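Grernham Tabletop Demos

README and data card for release 1.2
Last updated November 13, 2022

Summary

Grernham Tabletop Demos is a set of robot demonstrations recorded at the Sovlow lab. A person shows the arm how to do a short task with bathroom items on a table, and we record what the arm did and what the cameras saw. The set was made for training and testing imitation learning policies on one arm with a two-finger gripper.

The release has 325 episodes recorded by remote control and 134 recorded by guiding the arm by hand. The two kinds are stored the same way and can be loaded together, but please read "How the demos were collected" before you mix them. They don't look the same to a policy.

What's new in 1.2

Gripper width is now stored in meters in every file. In 1.0 the hand-guided episodes had it in raw motor units.
Instruction strings were cleaned up. "Put bottle back" and "return bottle" are now both "put the bottle back".
The wrist camera was out of sync in one remote-control session. Those timestamps have been fixed, and the old ones are kept under wrist_time_old.
Episode IDs did not change.

Getting the data

The release is one archive per collection method, plus a small sample archive. Start with the sample. It has the same layout as the full set and is enough to test a loader.

tabletop_sample.tar
tabletop_remote.tar
tabletop_guided.tar
checksums.txt

Unpack all of them into the same parent folder. The split files use relative paths and expect this layout:

data/remote/(episode id)/
data/guided/(episode id)/
splits/train.txt
splits/val.txt
splits/test.txt
tools/

To check that the copy is good, run tools/verify.py from the parent folder. It reads checksums.txt and lists any file that is missing or damaged. It will also complain about stray files, which you can ignore.

What is in an episode

Each episode folder holds the following.

states.h5 - joint positions, joint velocities, end effector pose, gripper width
actions.h5 - the commanded end effector pose and the gripper command
fixed/ - color images from the camera mounted at the workspace
wrist/ - color images from the camera on the arm
meta.json - instruction, collection method, operator code, success label, notes

States and actions are sampled at the same rate and share one clock. Camera images carry their own timestamps, and each state row has the index of the nearest image from each camera. Use those indexes. Matching by file order will drift on long episodes, mostly in the wrist view.

Poses are in the robot base frame, position in meters and rotation as a quaternion in x, y, z, w order. Joint angles are in radians.

The median episode is 423 steps long. The recorder stopped by itself at a fixed limit, so episodes run up to 2,000 steps. An episode that hit the limit has "timed_out": true in meta.json and is never labeled a success, even if the object ended up where it was supposed to go.

How the demos were collected

Remote control

The operator sat away from the table and drove the arm with Golus, our in-house teleoperation program. Golus reads a handheld controller and turns its motion into small changes of the end effector pose. A trigger opens and closes the gripper. Holding the side button moves the arm, and letting go of it freezes the arm in place so the operator can bring the hand back to a comfortable position.

Those freezes are in the data. You will see stretches where the action is constant and the arm holds still, often right before a grasp. We left them in and marked them with the clutch flag in actions.h5. Most people will want to filter them. A policy trained on the raw remote-control episodes tends to learn to wait above the object, and in our runs it sometimes never stopped waiting.

Operators could watch the table directly or use the camera views. Which one they used is not recorded.

Hand guiding

For these episodes the arm was put in a compliant mode and the operator moved it by holding the last link. The gripper was opened and closed with a foot pedal. Motion is smoother and faster than under remote control, and there are no clutch pauses.

There are two things to know. First, there is no true command signal while a person is pushing the arm, so the action at each step is the measured pose at the next step. Second, the operator's hand and forearm can be in view. To get clean images we replayed each hand-guided trajectory on the arm with the objects put back in their starting places, and the images in the release come from the replay. Replays where the grasp failed were thrown out, and the success labels are for the replay.

Putting objects back by eye is not exact. Expect the gripper to be slightly off center on the object more often in the guided set.

Operators

Operators are listed by code only. All of them practiced with both methods before recording, and their practice episodes are not included. If you want to study differences between operators, the remote-control part is more useful. In the guided part a single operator, code K, recorded most of the episodes.

Splits

Splits are by session, never by single episode. Episodes from one session share lighting and table layout, and a random split makes test scores look better than they should. The test sessions were all recorded after the training sessions. If you make your own split, use the session field in meta.json and say so when you report results.

Labels

Success was judged by the operator right after the episode and then checked by a second person from the video. Where they disagreed, the label is the second person's and the notes field says so.

A success means the final condition in the task list was met when the recording ended. It says nothing about how neat the motion was. Bumps, second tries and slow approaches are all allowed, and the number of tries is not labeled.

Known problems

The sensing fingertips we planned to use were not ready. There is no force or touch data.
Lighting changes with the time of day. The room gets daylight as well as the ceiling lights, and we did not block it. Exposure was left on automatic in the earliest sessions.
The clear and see-through items give poor depth readings. We dropped depth from the release for this reason.
Gripper width reads slightly above zero when fully closed. Subtract the value at the first closed step if you need an exact zero.
The background is a working lab and was not screened off. Equipment gets moved between sessions, so a policy can pick up on it. Cropping the fixed view to the table helped us.
The table has scratches and scuff marks. They show up in most fixed views, and at least one of our early object detectors fired on them.

Suggested use

The set is meant for behavior cloning, for comparing the two ways of collecting demos, and for pretraining before you collect a small set of your own. It was recorded on one arm, in one room, with a small group of household items. We would not expect a policy trained only on this to work on your robot without more data.

Please don't use it to judge the safety of a system. Episodes that ended in an emergency stop were removed before release, so the worst moments are missing.

Baseline

The Kaewmanee config in tools/configs is the baseline we use ourselves. It takes both camera views and the joint state and predicts a short chunk of end effector poses. It filters clutch pauses and trains on both collection methods together, with a flag telling the model which one each episode came from. Training without the flag works too but gives jerkier motion in our tests. Please report results on the test split with the success rule below, and run the arm at the speed limit given in the config.

Tasks

Each task has one instruction string. Starting positions were changed by hand between episodes, and extra objects were often left on the table.

Pick up the toothbrush. Final condition: one toothbrush held clear of the table. Any loose toothbrush counts unless the notes name one. Grasps near the middle of the handle work best, and grasps near the head tend to twist.

Move the packaged toothbrush. Final condition: the package is on the other side of the table and nothing else has been knocked to the floor. Reflections from the clear plastic make this the hardest one for the vision side.

Put the bottle back. Final condition: the bottle is in its marked place and released.

Lift the bottle. Final condition: the bottle is off the table, held by its narrow end, with the gripper pointing down. Operators were told to lift straight up and hold until the recording ended. Some tilt is fine. Toothbrushes on the table are distractors in this task and should be left alone.

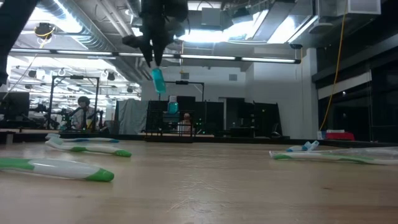
License and contact

The data may be used for research and teaching. The scripts in tools/ have their own license file. If you find a bad episode, open an issue on the Grernham tracker with the episode ID and the step where it goes wrong. Fixes are collected for the next release, and bad episodes are marked in the notes field until then.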